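My new favorite bowl, the kind with a hub in the middle

I have finally replaced the chipped old thing I'd been whisking pancake batter in since college, and I'm so happy with the new one that it gets its own post! It's clear plastic with a nice thick rim, and there's a measuring scale molded right into the wall, so I can pour the milk straight in (one less jug to wash, hooray).
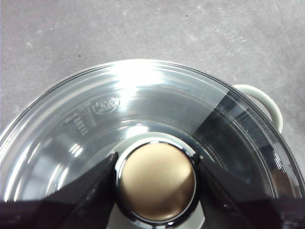

Trinidad Daza wrote in to say she still weighs everything, milk included, because she never trusts the lines on a bowl. Fair enough! For bread I'd do the same. But for pancakes I go up to 300 ml, crack in the eggs and get blending, and the batter has come out lovely every time. Next up is my aunt's lemon loaf, which I'm saving for June when everybody's here.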